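第3章 設置と最初の煮込み

対象:Markari 電気煮込み鍋(Urkstead製、内鍋がセラミックのもの)
付属の冊子には「箱から出してすぐお使いいただけます」とあります。できなくはありませんが、初回の料理に釉薬と段ボールのにおいが移っても構わない人に限ります。本章では冊子の順番をいったん忘れて、設置、空だきならぬ水だき、温度の確認、最初の一品まで進みます。
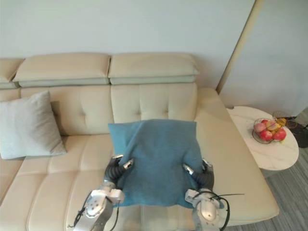
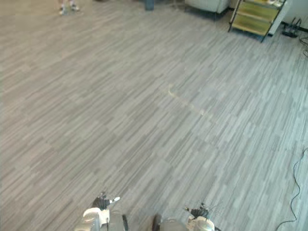
図3-1(上)ソファの座面とティールブルーのクッション 図3-2(下)グレーの板目柄の床

3.1 箱の中身を確かめる

1. 本体、内鍋、ふた、電源コード、計量カップ、冊子を取り出します。計量カップの目盛りは信用しないでください。手元のはかりに水をのせて比べれば、使う気が失せると思います。
2. 内鍋を明るいところで回しながら見て、ひびや欠けを探します。底の裏側の素焼きの輪は正常です。
3. 内鍋とふたの重さを量り、冊子の裏表紙に書いておきます。私の個体は内鍋が2,773 g、ふたが476 gでした。あとで中身ごと量って内鍋の分を引けば、煮詰まり具合が数字でわかります。
4. ふたを内鍋に載せ、軽く押してがたつきを見ます。多少は動きます。カタログの「密閉に近いフィット」という文句は読み流して結構です。

注記:内鍋に貼られた保温性能のシールは、最初に水で湿らせてからはがしてください。温めた後では糊が焼き付きます。

3.2 置き場所

1. 平らで熱に強い台に置きます。
2. 背面と側面は壁から25 cm離します。冊子の図では壁にほぼくっついていますが、同じ冊子の安全上の注意には「十分な空間」とあり、どちらが正しいのか書いた人にも定かでないようです。広いほうに従います。
3. 吊り戸棚の真下は避けます。湯気で戸の縁がふくれます。
4. コードは壁のコンセントに直接差します。延長コードやタップは使いません。
5. コードが台の縁から垂れ下がらないように、余りは本体の後ろにまとめます。

注意:運転中の本体側面は熱くなります。冊子の「外側は触れても安心」は「弱」での話と思ってください。「強」では触らないこと。小さな子どもの手が届く高さにも置かないでください。

3.3 洗う、水だきする

1. 内鍋とふたを食器用洗剤と柔らかいスポンジで洗い、水気を拭きます。
2. 本体は濡らした布を固く絞って拭くだけです。水に浸けたり、流しで流したりしないでください。
3. 内鍋に常温の水を半分まで入れ、ふたをします。
4. つまみを「強」に合わせ、30分運転します。換気扇を回しておきます。
5. つまみを「切」に戻し、プラグを抜き、そのまま冷まします。
6. 水を捨て、もう一度すすぎます。

においが残っていたら、手順3から繰り返します。私は二度やりました。レモンの皮を入れると早いという話も読みましたが、レモンのにおいが足されただけで、下にあるものは変わらなかった気がします。

注意:熱い内鍋に冷水をかけないでください。割れます。「耐熱衝撃セラミック」と箱に印刷してあっても同じです。冷蔵庫から出した内鍋をそのまま本体に入れるのもやめてください。

3.4 本当に温まるかを確かめる

この節は冊子にありません。飛ばしてもよいのですが、つまみの文字が実際の温度を保証してくれるわけではないので、肉を入れる前に一度だけやることを勧めます。料理用の差し込み温度計が必要です。

1. 内鍋に常温の水を半分まで入れ、ふたをして「弱」にします。
2. 8時間、ふたを開けずに置きます。朝に始めれば夕方に済みます。
3. ふたを開けたらすぐに、温度計の先を水の真ん中に入れて読みます。もたつくとみるみる下がります。
4. 85℃から95℃の間に収まっていれば、通常どおり使えます。
5. これより低ければ、肉や豆の調理には使わず、販売店に相談します。高ければ、レシピの時間を短めに見積もります。

温度計のほうも疑ってください。沸騰した湯に差して100℃近くを示さないなら、鍋ではなく温度計の問題かもしれません。標高の高い土地では沸点そのものが下がります。

注記:「保温」は煮るための設定ではありません。60℃を下回らずに保てればよいというだけの働きで、冷たい料理を温め直すのにも向きません。温め直しは別の鍋でしっかり沸かしてから行います。

3.5 水加減の考え方

冊子のレシピの水は多すぎます。コンロの鍋の分量をそのまま写したのではないかと疑っています。ふたをした煮込み鍋では蒸発が少なく、そのうえ野菜から水が出るので、できあがりは煮物というより汁物に近くなります。

・コンロ用のレシピを移すときは、まず水を三分の二にします。
・内鍋は半分以上、四分の三以下まで入れます。
・根菜は底と側面に寄せ、肉はその上に置きます。この順番については半信半疑でしたが、逆にすると人参が硬いまま残りました。
・牛乳、生クリーム、ヨーグルトは最後に入れます。
・とろみが足りなければ、ふたを外して「強」にします。ふたをずらすだけではほとんど減りません。

3.6 最初の一品:鶏もも肉と白菜の煮込み

Fiorella Dal Belloさんの講習の配布プリントにあった分量を、当方で水だけ減らしたものです。元のプリントには「失敗しようがない」と書かれていますが、解凍が足りない肉を使えば失敗します。

材料
鶏もも肉 2枚(完全に解凍し、大きめに切る)
白菜 四分の一株(芯と葉を分ける)
玉ねぎ 1個
人参 1本
しょうが 一かけ
だし 300 ml
しょうゆ 大さじ2
みりん 大さじ1
塩 少々

手順
1. フライパンで鶏肉の皮目を焼きます。「焼かずに入れても香ばしい」という宣伝は、どう考えても無理があります。
2. 人参、玉ねぎ、白菜の芯の順に内鍋へ入れます。
3. 鶏肉としょうがを載せ、温めただしと調味料を注ぎます。
4. ふたをして「強」で4時間、または「弱」で7時間加熱します。
5. 終わりの40分前に白菜の葉を加え、すぐにふたを戻します。
6. いちばん厚い肉に温度計を差し、75℃以上であることを確かめます。足りなければ、そのまま加熱を続けます。
7. 味を見て、塩を足します。長く煮ると塩気の感じ方が鈍ることがあるので、最初から決めにいかないほうが無難です。

注意:凍った肉をそのまま入れないでください。温まるまでに時間がかかりすぎます。冊子の「冷凍のままポン」という見出しの下にも、小さな字で「野菜に限る」とあります。

注意:乾燥した赤いんげん豆をこの鍋だけで煮ないでください。一晩水に浸け、その水を捨て、別の鍋の新しい湯でしっかり沸騰させて10分以上ゆでてから使います。「弱」の温度では豆に含まれる毒性のある成分が十分に壊れません。缶詰の豆なら、この手間は要りません。

3.7 タイマーとNyagaアプリ

本体のタイマーは二つの働きを持っています。運転を止めるものと、開始を遅らせるものです。前者は使えます。後者は勧めません。夜のうちに生の鶏肉を仕込み、明け方まで常温で待たせるような使い方が冊子に堂々と載っていますが、2月の冷えた台所でもやりたくありません。

Nyagaアプリとの接続は次のとおりです。接続しなくても鍋は動きます。

1. 本体の電源を入れ、時計のボタンを表示が点滅するまで押し続けます。
2. アプリで「機器を追加」を選び、一覧からMarkariを選びます。
3. 点滅が点灯に変われば完了です。変わらないときはプラグを抜いて手順1へ戻ります。
4. 通知を「加熱終了」だけにします。初期設定ではレシピの宣伝も届きます。

アプリの画面に出る「残り時間」は、設定した時間から経過を引いただけの値と思われます。肉を1枚から4枚に増やしても、数字は変わりませんでした。煮えたかどうかは手順どおり温度計で見てください。

3.8 使い終わったら

1. つまみを「切」にし、プラグを抜きます。
2. 残った料理は浅い容器に分け、2時間以内に冷蔵庫へ入れます。内鍋ごと冷蔵庫に入れると、中心がなかなか冷えません。
3. 内鍋が手で触れるまで冷めたら、ぬるま湯を張ってしばらく置き、スポンジで洗います。
4. こびりつきには重曹を溶いた湯を使います。金属たわしは不可です。
5. ふたの縁の溝を古い歯ブラシでこすります。ここの油は見落としがちで、次の料理ににおいが出ます。
6. 完全に乾かし、ふたは逆さに載せてしまいます。

内鍋は食洗機対応と表示されていますが、重くて下段をほぼ占領するうえ、私の機械では底の輪に水がたまりました。手洗いのほうが早く終わります。

3.9 うまくいかないとき

電源が入らない
コードの本体側を差し直します。奥まで入ったように見えて浮いていることがあります。

ふたの縁から湯が吹く
入れすぎです。四分の三まで減らします。

肉がぱさつく
時間が長いか、むね肉を使っています。冊子はどの部位でも同じ時間で載せていますが、むね肉は早めに温度を測り、75℃を超えたら出します。

野菜だけ硬い
小さく切り、底に寄せます。それでも硬ければ3.4の温度確認をやり直します。

途中で停電した
何時間止まっていたかわからないときは、中身を捨てます。温め直せば平気だという意見もありますが、私は採りません。

焦げたにおいがする
プラグを抜き、冷めてから内鍋の外側と本体の内側を見ます。汁の垂れた跡があれば拭き取ります。見当たらないのににおいが続く場合は使用をやめ、保証書に記載されたGoltavhamの修理窓口へ連絡してください。

次章では、ふたのパッキンの交換と、別売りの蒸し台を扱います。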